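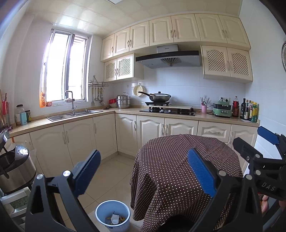 Unit 4: The Counter

Notes for Household Management, evening section. Instructor: Salamatu Amissah. Handout revised February 4, 2018. Bring it back next time, please. Last term I reprinted it 22 times for people who had used theirs to wrap things.

Where we left off

Unit 3 was cupboards, and most of you did very well with cupboards, mainly by moving everything in them onto the counter. This unit deals with the consequences.

A working counter has three jobs. It holds what you use every day, it gives you somewhere to chop, and it collects mail. We will spend no time on the third job, as you are all fully trained.

Reading an L-shaped counter

The kitchen at the top of this handout has the layout most of you sketched for homework: sink under the window, cooktop on the other leg, a corner where the two meet. Note that the ladles and spatulas are on a wall rack between the window and the corner. Wall storage is the cheapest counter space you will ever get. Riveo and Szekeres both sell a rack for renters that sticks on without drilling. I have owned both. One of them is still up.

The strainer on the back wall is the same idea. A strainer is an awkward object. In a drawer it jams the drawer, and in a stack of bowls it has to be the top one, which it never is. On a wall it behaves.

Corners

The inside corner of an L is the hardest spot to work at and the easiest to fill. You can't chop there without hitting an elbow on something. Put a tall, heavy thing in it and stop fighting. A tiered steamer is close to ideal: it has no good cupboard anywhere in the known world, it is too good to give away, and it stands up straight.

The rule from class was "tall to the back, daily to the front." Somebody asked whether a steamer used daily goes to the back or the front. It goes in the corner. I have been teaching this course for nine years and that question comes up every November.

The cup question

Long thin things (chopsticks, skewers, the thermometer you forgot you own) want to be upright and near the heat. In our kitchen there is a pink cup of them just right of the cooktop and a red holder for more over at the other end. Two homes for one family of object is allowed on a long counter. Three is a sign you have stopped looking before you buy.

Exercise: empty your own utensil cup onto a towel. Put back what you have used this month. Whatever remains goes in a bag with the date on it. Most bags are never opened again, though one student did go back for an olive fork.

Appliances

Measure before you get attached. My counter at home is 60 cm deep, and I once carried a Stetholm oven up two flights only to find that with the plug in behind it and the door open, I had 22 cm left over for dinner. Allow for the plug. Allow for the cord too, and keep it well away from the cooktop and the sink.

An appliance earns its place if it is used every week. Be strict about this — I have met your bread machines.

The pan that lives on the stove

Opinion is divided, and I am on both sides. A wok left out with its lid on takes up a burner and saves you lifting it twice a day. If you cook in it every evening, leave it. If it is out because the cupboard is full, see Unit 3 again, slowly.

The windowsill

A sill is for small things you need at the sink. Two bottles or tubs at one end is plenty. You should be able to reach the whole pane with a cloth without moving more than you can hold in one hand. If you have to clear the sill in order to clean it, it will not be cleaned, and we both know it.

Homework

1. Clear one stretch of counter next to your cooktop, 30 cm at the least. Keep it clear for a week.
2. Move one item from the counter to the wall. A hook counts. The Flonport hooks in the supply box are free, but take only what you'll put up.
3. Write a paragraph on what you did with the corner. Nearly 650 words was the record last term and I don't wish to see it broken.
4. Wring out the sponge and put it where air can get at it. This isn't graded. I would just like it done.

Next unit: under the sink. Wear old clothes.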